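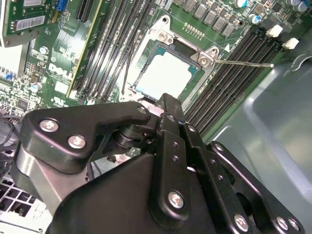

Moataz Alaoui
Manager, Automation and Recovery Programs, Mustham Centre

Speaker notes: Open Day, 14th June
Session 2, main workshop

Opening

Good morning, and welcome to the Mustham Centre. I acknowledge our colleagues from Lamrani and from Waltulex, and the members of the public who registered through the Nikton program. Please keep behind the yellow line during the demonstration and leave the centre aisle clear.

(Wait for latecomers. Leave the first slide up.)

What the workshop does

The Centre receives desktop computers that organisations have retired. Each machine is assessed, and it is then either returned to use or taken apart for its components. In the year to April we received 2,252 machines. Of these, 756 were returned to use and 304 were held for parts. The remainder went to licensed recyclers.

The processor on the slide

The board is a Dell, still in its case. The processor socket is near the top, between two banks of memory slots, and its metal retention frame is tilted open. The gripper's fingertip is pointing at the socket. I ask visitors to note how little room there is: memory slots on both sides, a thin wire across the left of the socket area, and the wall of the case on the right.

(Pause. Point to the lever on the right of the socket.)

A technician works around these things by habit. For the robot, each one has to be allowed for in the approach path, and the approach path is where most of our programming time is spent.

The demonstration

Cyril Wragg, our senior technician, will run the cell this morning. The sequence takes 13 minutes. Cyril will stop the robot once, on purpose, to show how the emergency stop behaves and how the cell is restarted. Please hold questions until he has stepped away from the controls.

(Hand over to Cyril. Microphone off.)

After the demonstration

Common questions from earlier sessions:

Staffing. No positions have been removed. Technicians have been retrained to supervise the cell and to handle cases that it rejects.

Data. Storage drives are dealt with in a separate secure area, which is closed to visitors today.

School groups. Bookings are made through the front office, in writing, at least four weeks ahead.

Close

Thank Cyril and the workshop staff. Direct visitors to the foyer for tea. Visitor badges go in the tray at the front desk.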